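From: Ainhoa Aguirre
To: Bernby workshop list
Date: Monday, October 12, 2026
Subject: Re: Pale tabletop, whitish smudges after waxing

Covadonga Barrios wrote:
> The top is light blond wood, sold as beech, 142 cm long, finished
> with Ondura hard wax in September. Pale smudges have come up
> near the middle. They do not wipe off with a damp cloth. Do I
> have to strip the whole thing?

No, not yet. On a blond wood whitish smudges are usually one of two things: wax left too thick, or moisture held under the finish. The treatments differ, so test first.

Put a few drops of mineral spirits on a white cotton rag and rub one smudge along the grain for 10 seconds. If the rag drags and the mark thins, it is excess wax. Do the rest the same way, wait 60 minutes, then buff.

If nothing changes, assume moisture. Leave the top uncovered in a dry room for a few days before touching it again. 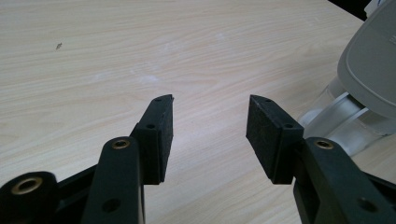 Brush off crumbs and grit before any rubbing. One hard speck under a pad leaves a scratch across pale grain that shows from every side – I have sanded out two of those. Keep the pad moving with the grain the full length of the board, and do not stop in the middle.

Tuấn asked off list about the Tultia cleaner. I would not use it on wax. It is made for lacquer.

Re-wax only where the surface looks dull, one thin coat.

Ainhoa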